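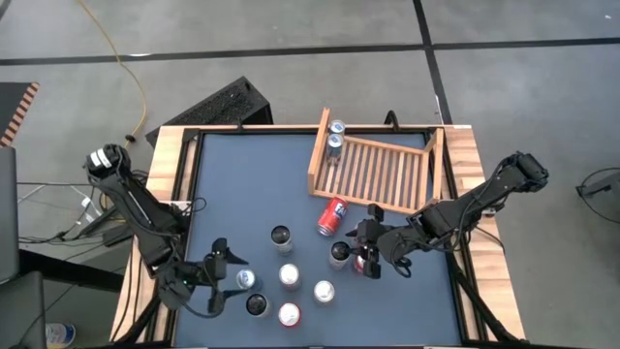

Progress report, Vurnska Community Pantry drinks shelf
Prepared by Amparo Herrero for the Marín Fund
20 July 2025

The grant covers the sorting and racking of donated canned drinks at the Zundard Street hall. Work began in January and the second payment was received on schedule.

We have bought 18 wooden slatted racks from Stirnason, of which 17 are in use. The last one arrived with a split slat and is being replaced at no charge. Cans are stood in the racks from the left end, one behind the other, and anything dented goes back to the sorting table to be checked.

Sorting is still the slow part. Donations come in mixed, a few cans of each drink at a time, and cans that get knocked over tend to roll under the shelving. We have moved the racks to the back of the table, which leaves the front clear for cans waiting to be sorted. A full crate now takes nearly 17 minutes.

Spending to date is 80 percent of the equipment budget. The remainder is set aside for shelf labels and two more crates – we do not expect to ask for more this year.

Still to do:
Replace the damaged rack
Print labels for the lower shelves
Agree on opening hours for the fall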